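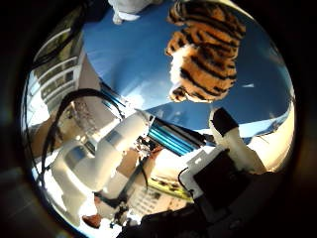

How often does a soft toy need washing? Twice a year is enough for one that lives on a shelf, and once a month for one that gets slept on, chewed or taken outdoors.

Most people do it far less than that. A toy goes in the wash after a stomach bug or a spilt drink, and otherwise it stays where it is until the fur goes flat. Hằng Đàm has repaired and cleaned soft toys in Fustbridge for 12 years, and the ones that reach her workbench have usually been left alone for a long time and then washed too hard.

"People panic," she says. "They put it on at sixty with the towels. Then they ring me."

Her shop is one room behind the old Tollwood dairy, with a sink, a sewing machine and a wall of drawers for eyes, noses and thread. Last year 309 toys came through it. Bears are still the largest group, but big cats are catching up, and she has a soft spot for tigers. They are also more work. An orange tiger with black stripes and a white chest has three colours of fur sitting side by side, and on a cheap or elderly toy the black can run into the white as soon as it meets warm water.

So she tests first. A damp white cloth is pressed on a dark stripe for a minute, somewhere it won't show. If the cloth comes away clean, the toy can be washed by hand in cool water with a little wool detergent. If it comes away grey, she cleans only the surface, with foam and a soft nailbrush, working from the white parts out towards the dark ones and rinsing the brush between colours.

Stuffing matters as much as fur. Polyester filling dries well. Older toys may be packed with wood wool or kapok, and these should never be soaked. Some have a bag of plastic pellets in the bottom to help them sit up, and that can come out through a seam before washing and go back in afterwards. A toy with a sound box has to be opened as well, unless the box is in a pocket.

Machine washing is fine for plenty of newer toys if the label allows it. She uses a pillowcase tied at the top, a cool wash and a spin of 600, no faster. Before that she goes over the nose, eyes and whiskers and gives each one a tug.

Drying is where most of the damage happens – a radiator will crimp the fur for good, and a tumble dryer on high can melt the tips. Hers go on a rack by an open window, turned every few hours. A large one can take three days. While the fur is still slightly damp she brushes it with a pet brush, following the lie of the pile, and short fur on a muzzle gets an old toothbrush.

The longest job she can remember was a lion from Trurkdale that had spent years in a loft. It needed new stuffing, a new ear and 104 hand stitches along the back, in a waxed thread she buys from Cordier.

The owner collected it in September. She had brought a carrier bag for it, looked at the bag, and carried the lion out to the car under her arm.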